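Purow open metal bin, the gray one with sloping sides: a long-term review

Two years of daily use, plenty of scratches, and I'm still fond of it. 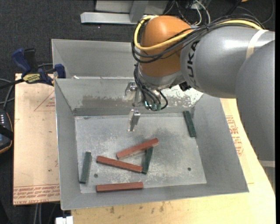 A reader wrote in after my storage roundup and asked whether the sloping sides make you lose too much room, and whether a plain straight-sided box for half the money wouldn't do the same job. She keeps her blocks and offcuts in a row of plastic tubs and was tired of digging in the corners. It's a fair question, and I started a short reply that grew and grew, so now it's a review.

You do lose some room. The Purow is 485 mm long on the outside, measured across the rim, and the floor is a good deal smaller than that once the walls have come in on their way down. If you're trying to fit the greatest number of blocks into the least shelf, buy the straight box and be happy with it. I have one of those too (an old Caltura, dark blue, lid long gone) and it holds more than the Purow does. I just don't enjoy using it nearly as much.

What you get for the lost space is a bin you can reach into from above and get something out of. In a straight box, a narrow block ends up flat against the wall, and you have to walk it up the side with a fingertip like a coin out of a pocket. The sloped wall gives you space behind the block. I can come down at a slant, get one finger behind and one in front, and up it comes. It sounds like a small thing until you've spent an afternoon pulling pieces out and putting them back, and then it's the whole reason to own the bin!

I keep very few things in it at one time. The blocks I use most are narrow rectangular ones, some reddish-brown and some green, and half a dozen lying flat is a comfortable load. You can see every piece and there's floor to spare. I did fill it to the top once, to see, and it turned into every other bin I've ever owned, with the good pieces at the bottom and me rummaging. So treat it as a picking bin, the place for what you're using today, and keep the bulk of your stock somewhere else.

The rim deserves a kind word. It's wide, it's flat enough to get your hands under, and it has never once bitten me. I've had cheaper metal trays with an edge that would take the skin off a knuckle, and I went over this one with a rag the day it came, looking for burrs, and found none. The wide rim also makes a handy resting place for a pencil or a tape measure while you're sorting, though things do slide off it if you bump the bench.

Now for the finish, where I have to be a bit less kind. The gray coating isn't up to the rest of the bin. Mine has a long brownish-gray worn patch on the inside of the back wall, and farther to the right the coating has gone whitish and is peeling in a mottled, scabby sort of way. The floor is scuffed all over and speckled with pale scratches, and there's a darker smudge toward the middle that I've scrubbed at with dish soap, and then with something stronger, without making any difference. None of it changes how the bin works. But I do run my hand over that peeling part now and then and think that a better coat wouldn't have cost them much. If you plan to keep anything pale or freshly painted in there, put down a liner - I'd worry about flakes otherwise.

I tried two liners myself. A sheet of thin cork was lovely and quiet, and it held the blocks still, but dust got underneath and I had to lift it out constantly. Felt was worse. It grabbed every splinter and bit of grit and hung on to them. In the end I went back to bare metal, and I put up with the noise. It is noisy, I should warn you. Drop a block from any height and the whole bin rings, and if you work early in the morning with someone asleep on the other side of the wall, you'll learn to set things down gently. I've learned that lesson more than once.

There are a couple of small round holes in the floor. The leaflet doesn't mention them. I've found them useful when I want to screw the bin down to a board for a day, and the rest of the time they let a little sawdust out onto the bench below, so I keep a sheet of brown paper underneath. Anyone storing beads or small screws should look at those holes first. For blocks they don't matter a bit.

Cleaning is easy, and here the sloping walls earn their keep all over again. A soft brush goes all the way down one side, across the floor and up the other without fighting you in the corners. I tip the bin out every week or so, brush it, wipe it with a barely damp cloth and dry it straight away. I've been careful about the drying on account of that bare patch, and I've had no rust to speak of.

On price, I paid 9 dollars more than the straight-sided version in the same range, at the Kulkarni store, and I'd pay it again. I've seen it cheaper at the Mondutcombe market in July, usually with a dent or two, and a dent in the rim can be tapped out with a mallet and a scrap of softwood. Look at the floor before you look at the rim, though. A floor that's bowed will rock on the bench forever and you'll come to hate it.

The leaflet makes a cheerful claim that the bin is good for 1,000 fillings. I have no idea how anybody would check that, and I don't know what is meant to happen on the next one. Mine looks older than it is and works just the way it did when I unpacked it.

So, to the reader with the plastic tubs: yes, I'd get one, just one, and keep the tubs for the overflow. Put it where you can reach over it without stretching, leave it half empty, and don't fret about the scratches. If you can find one with a better coating on the inside, please write back and tell me where, as I'd gladly buy a second.

Four stars out of five. The missing one is for the peeling.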